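Kadstead Repair and Skills Programme
Interim progress report to the Rastlow Fund
Period ending July 2021

1. Purpose of the report

The report sets out progress against the grant agreement for the second half of the funded year. It covers the evening courses in Kadstead, the outreach work in Rastlow, and spending to date. Figures for the first half were given in the previous report and are not repeated.

2. Enrolment and attendance

Enrolment for the period stood at 41 learners across both sites. Teaching hours delivered came to 572, in line with the revised timetable agreed in the spring. Attendance was strongest in the introductory course on household electrics and weakest in the bookkeeping module, which clashed with late shifts at several local employers. The module has been moved to an earlier slot.

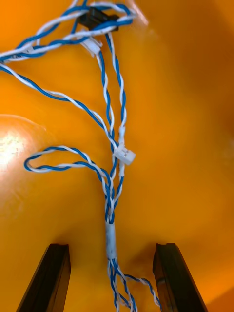

Two learners withdrew during the period, both on taking up full-time work outside the area. Their places were offered to applicants on the waiting list and filled within the same month.

3. Course content

The Macapagal workbook has been adopted for all introductory groups. Tutors found the earlier handouts too dense for learners returning to study after a long gap, and the sections on safe isolation and fault reporting have been rewritten in plainer English. A large-print edition is in preparation.
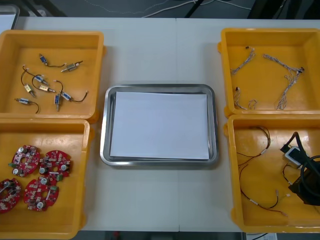 Rodel Tan asked that the written assessment be shortened further, remarking that "the learners know the work well before they can put it on paper". The proposal will be considered at the autumn review, together with the option of a spoken assessment for those who request one.

4. Outreach in Rastlow

Open evenings were held at the library and at the Gekedeo community hall. Enquiries came mainly from parents of school-age children, many of whom asked about childcare. The present grant makes no provision for this. A separate application is being drafted.

5. Spending

Spending remains within the agreed budget. Room hire was lower than forecast, and the saving has been carried towards travel costs for learners from outlying villages. No change to the budget headings is requested. 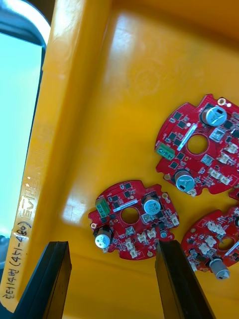 Prepared by Uzma Usmani
Submitted August 23, 2021

6. Work planned for the next period

The autumn intake will open at both sites. The programme will also begin follow-up calls to former learners, so that the final report can record who has moved into work or further study.
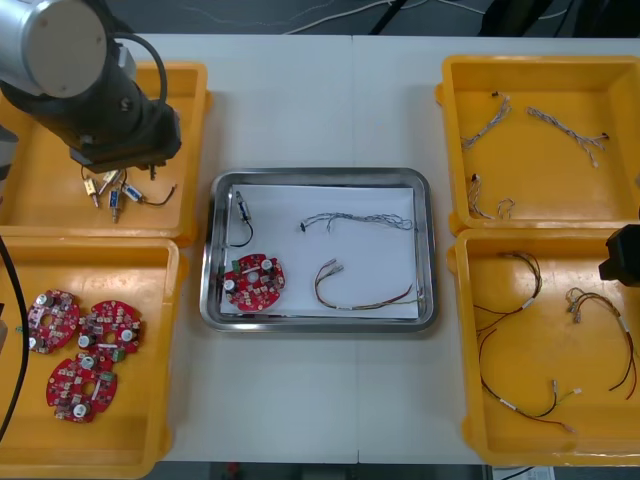

Solenoids and round circuit boards in trays.

The Fund is asked to note the report and to confirm the date of the next payment.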